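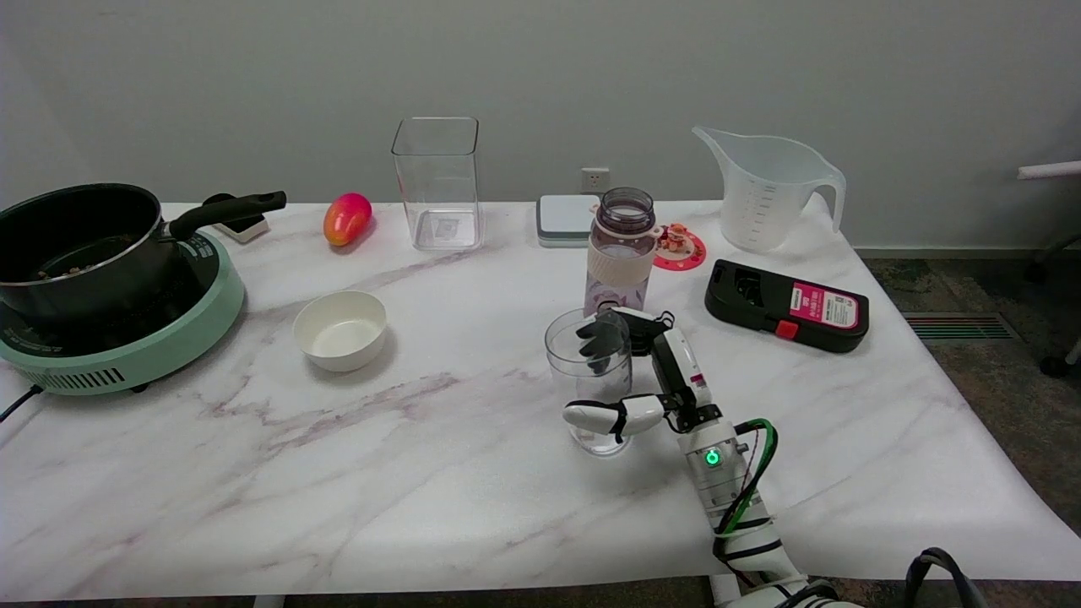 Cup test on the kitchen table, with a small amount of water in the cup.

Fixing grip creep on the Lurnance hand

If your hand keeps tightening after it has closed on a thin cup, work through this before you change any parts. Ours crushed 29 cups in July before we found the cause. The Kozłowski controller was still using an old zero for the thumb, so it read almost no force and kept closing.

Before you start

Move anything electric out of reach of a spill. Keep the stop button in your free hand -- not on the table. Never put your fingers between the thumb and the cup while the arm has power.

1. Open the hand fully and wait for the readings to settle. The thumb should read under 29 counts. Ours read 288 low.

2. If it is off, go to Hand > Sensors > Zero and run it with nothing in the grip. Do not zero while holding a cup. That is how we got the bad value.

3. Set the force limit to 200. The default is too high for clear plastic cups.

4. Power the arm down, wait a minute, and start it again. Check that the new zero was saved. On the Turkenton firmware it is lost unless you press Store.

5. Close on an empty cup and hold. Watch the wall of the cup where the thumb presses. If it keeps bending inward, stop and go back to step 1.

6. Repeat with a little water.

If the reading still drifts after a second zero, check the thumb cable at the wrist. Adaeze Aliyu found a loose one on the Nuranberg arm -- same symptom, different fault.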